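Gelletti Bench Notes
@gellettibench

Thread on the arm project, for the people who asked what I've been doing at the Dremthorpe workshop since the bench got moved.

The goal for this month is small. Pick up a cup, lift it over a wall, put it down on a marked square on the other side. Then do the same going back. I want that to work in simulation before I let the real arm try it on a shared bench.

I named the project Gelletti. The control code, the sim and the parts list all live under that name, so if you see it in a file path, that's all it means.

The first version of the sim had a gray floor, an arm and a cup. It ran fast and taught me very little. I could get the cup across almost every time, and then I added a wall and my path planner drove the gripper straight into it.

So I rebuilt the room. Table, walls, floor, a light switch, a board on the wall. The wall stuff does nothing for the physics. I added it because the camera input needs something behind the arm that isn't one flat color.

Colors are simple. Red cup, teal square on one side of the plank, blue square on the other. The yellow sponge and the other items on the table are clutter. The arm is supposed to leave them alone.

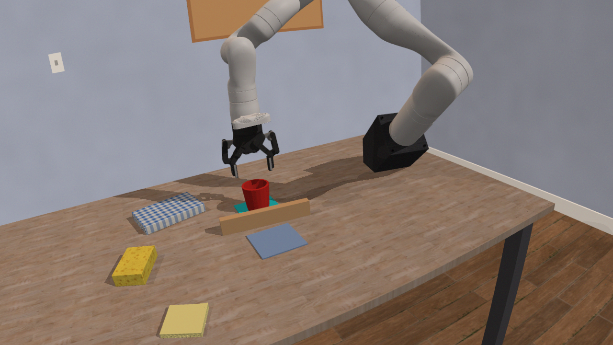 Gripper open over the cup. Cup on teal, plank in front of it, blue square empty.

The plank is the hard part. It's a long box standing on its edge, and it hides the bottom of the cup from this camera. My cup finder was using the base of the cup to get its position, so it kept guessing wrong whenever the cup was on the teal side.

The fix was to use the rim. Find the opening, get the center of that, and work down from there using the known height of the cup. It took me an evening to write and another evening to undo a sign error.

Next problem was the approach. I had the gripper coming in at a slant, which looks nice and catches the rim with one finger. Now it goes to a point above the cup, turns to face straight down, and lowers from there. Slower, fewer knocked cups.

Finger clearance is set to 3 cm above the top of the plank on the way across. I started lower. If you carry a cup, remember that the lowest thing you're moving is the bottom of the cup and the fingertips don't matter. I had the clearance measured from the fingertips for longer than I want to say.

Each run gets 900 steps. If the cup isn't standing on the other square by then, it's a fail and everything resets. A cup lying on its side on the right square is also a fail. A cup touching the line of the square is a pass for now.

The plank can move too. It isn't fixed to the table in the sim, and I'm leaving it that way, since the real one will be a scrap board I stand up by hand. If the arm bumps it, the run is logged as a bump even if the cup makes it. 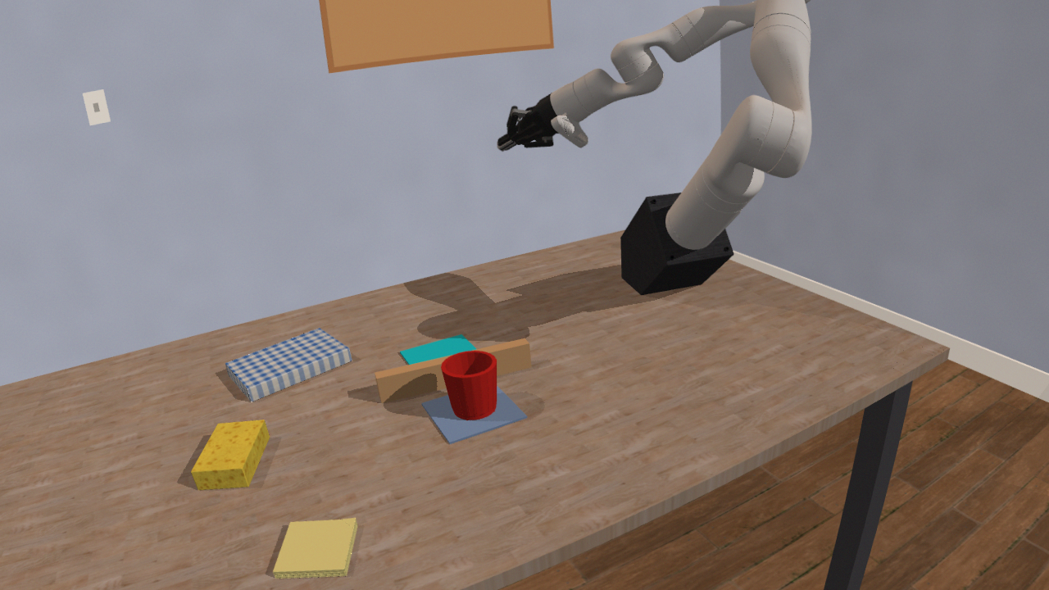

Other camera view, cup on the blue square. Arm's up and clear of the cup.

I use this view for checking the shadows. The arm throws a big one across the middle of the table and it covers a good part of the area I care about. Early on, the color check read shadowed wood as an object. I raised the brightness of the fill light a little and changed the check to look at hue first.

The plank also looks tilted to me in this view. I need to go through the log and see whether it got touched or whether the starting pose is off. Adding that to the list.

Someone asked why there's so much junk on the table. My real bench has junk on it. There's a sponge on it right now. I'd like the planner to deal with that before it's moving real weight.

Numbers so far: 1,144 runs with the current settings, both directions mixed. I'm still sorting the fails by cause, so no percentage yet. The last batch had 13 bumps in it and most of those were in the teal to blue direction. I think that's the wrist swinging wide on the way over.

Hardware side. The Massawe base plate is cut and drilled. It's what the real arm will bolt to. I made the holes slightly too big on the first plate, so this is the second one. The first one is now a very heavy paperweight.

The Breltley board, which is my name for the power and stop button box, is wired but not tested under load. Nothing moves until the stop button works every time I press it. I'll post the wiring once I've redone the labels.

Things I still have to do in the sim: random cup positions inside the square, random plank angle, a second cup color, and a slower speed limit near the table. The plank angle will probably break the planner again.

A couple of answers from replies. Yes, everything runs on one desktop at home, I only go to Dremthorpe for cutting and drilling. No, there's no learning in it yet, it's all written by hand. I'm saving the camera images from every run in case I want to try that later.

The gripper in the sim is a plain two-finger one and the real one will be the same type. I've been told to try a suction cup. For an open cup standing upright I don't see where it would grab.

Next update will be about the wrist swing, if I can fix it, or about the stop button, if I can't. I'll add to this thread so it all stays in one place.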